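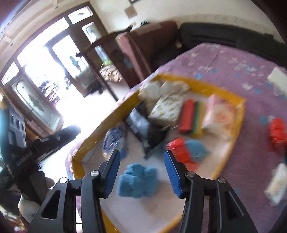 Light blue cloth, folded, in a shallow tray.

Search the manual Enter keyword Go

Section 2 – Setting up the Lokix airbrush

Read the whole section first. Most people won't, so the important bits are repeated as cautions.

2.1 Choosing a spot

1. Put the compressor on the floor, on its rubber feet. On a shelf it walks, and it walks towards the edge.
2. Open a window or run your spray booth. Acrylic paint smells harmless and still shouldn't be breathed.
3. Move any half-built model out of range. Grey primer drifts further than you think, and it has a fondness for finished canopies.

Note: The compressor is as loud as a fridge with a grievance. If you share a wall, paint in the afternoon.

2.2 Connecting the hose

1. Check that the power is off.
2. Screw the large end of the hose onto the compressor outlet, finger tight, then a quarter turn with the spanner.
3. Screw the small end onto the airbrush by hand only.
4. Turn the power on and let the tank fill. The motor will cut out by itself.
5. Dab soapy water on both joints. Bubbles mean a leak. Switch off, release the air, fit sealing washer 574 and try again.

Caution: Never use the spanner on the airbrush end. The thread is brass and so is the replacement, which is part 505 and costs more than most kits.

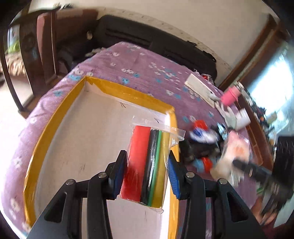
2.3 First spray

1. Half fill the colour cup with clean water. No paint yet, however keen you are.
2. Press the trigger down for air, then ease it back for water. Aim at scrap card.
3. Look for a fine, even mist. If it spits, empty the cup, take out the needle, wipe it towards the point and refit it gently.
4. Repeat with thinned paint on an old wing or fuselage. Everybody has one in a drawer.
5. Work in light passes, starting and stopping the paint off the edge of the part.

Caution: The needle will go through a thumb. Put the cap back on before you answer the door.

2.4 Finishing up

1. Spray cleaner through until it comes out clear.
2. Switch off and press the trigger until the tank is empty.
3. Open the drain valve under the tank and let the water out. In January there will be plenty of it.

Contact Hovico customer help | © Hovico | Text: Rianne Coppens | Back to top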